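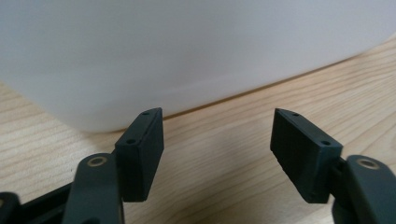 Hand-held gripper no. 2 with its fingers open, in front of a large white plastic object.

Fresh pads, and a log worth reading

The hand-held grippers at our Rernville shop have a proper care routine at last, and I couldn't be happier about it! Doina Ristić wrote it up in April after going through the old service notes, and Loukia Tsoukalas has been keeping the log ever since.

Gripper no. 2 is the one we all reach for, so it gets the most attention. Its last set of pads came off at 2,654 grips and the set before that made it to 2,796, so we're getting a good feel for when to have spares ready. Doina looks at the flat inner faces first. Light scuffing is fine – a pad that rocks when you press on it with a thumb is not, and it goes straight on the bench.

Swapping one is a lovely little job. Open the fingers all the way, support the link with your free hand so you aren't leaning on the joint, and take the old pad off. Wipe the seat, fit the new pad, and leave everything slightly loose until you've closed the fingers and checked that the two faces meet flat. Then tighten up and check again.

The bushings in the curved links need even less. Wipe around the rings with a dry cloth and work the fingers open and shut a few times, feeling for grit. Please don't oil them! Oil finds its way onto the pads, and then Loukia gets to clean the whole thing.

Doina's setup sheet is in the Trelta binder, page 76, with a blank log page behind it. Write down the grip count whenever you change a pad, even if you only change one side. The new routine covers the Hongate bench too from 08/01/2025, and Loukia will walk anyone through a pad change who wants to try it.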